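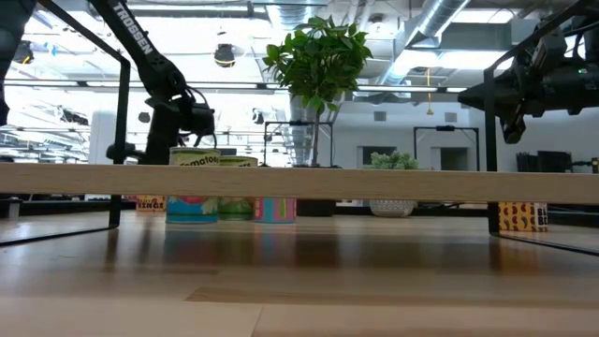 The Skidis tabletop shelf, pale board on black metal supports.

I've had the Skidis for 2 weeks and I love it! One pale wooden board, two black supports with long thin feet, and that's the whole thing. Mine took 10 minutes to put together (the Wevholm I had before it ate up 40). The grain on the front edge is really pretty against a glossy table, and there's a good gap underneath, so cans and plant pots still fit behind it. My one gripe is the feet, they do stick out to the sides. Measure first! 8 out of 10 from me, and I'm already eyeing a second.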